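01/04/2021
By the Plonilik home desk

I have spent the holidays reading about clean surfaces. Every January the magazines come back to it, and every January I feel bad for a day and a half, and then I go put my coffee down on a table that already has fruit, a folded cloth and three kinds of mail on it.

So let me stick up for the messy table. I grew up with one in Brestumside, in a house where the kitchen table was 74 inches long and you could use maybe a third of it on a good day (my mother bought it secondhand and it barely made it through the door). We ate on it, did homework on it, sorted buttons on it. When company came, everything went into a tray and the tray went on top of the fridge. Two hours later it all came back down!

The Casado catalog, which lands in my mailbox whether I want it or not, has a different idea. Their spread this season is called the 30 Minute Reset. You clear the table down to the wood, wipe it, and put back one bowl. One! I tried it before New Year's and it looked lovely, and then my youngest wanted to play grocery store and there was nothing to sell.
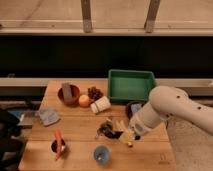

Play grocery store, by the way, is the best argument I have. A kid needs a carrot, some grapes, an orange, a cup to pour nothing into, and a box that can be crackers one minute and a cash register the next. Half of it can be toys and half of it can be lunch, and the kid will not care which is which. Put all that away in a labeled bin on a high shelf and you've got a tidy room and a bored nine-year-old, plus a bored little brother following her around.

I'm not saying never clean up. Sticky is sticky, and I own plenty of cloths. I also love a tray, the cheap plastic kind with sides, and I'll admit I bought 2 from Tornura last fall and would buy more. A tray lets you pick up the whole mess and set it down someplace else, then bring it back exactly as it was. My kids check, too. If the bowl comes back on the wrong side I hear about it.

What bugs me is the idea that a bare table means you're doing well. I've had bare tables. I had one for a whole year in my first apartment, and it was bare because I ate over the sink.

Anyway, the catalog is under the fruit bowl now, and it soaks up drips pretty well.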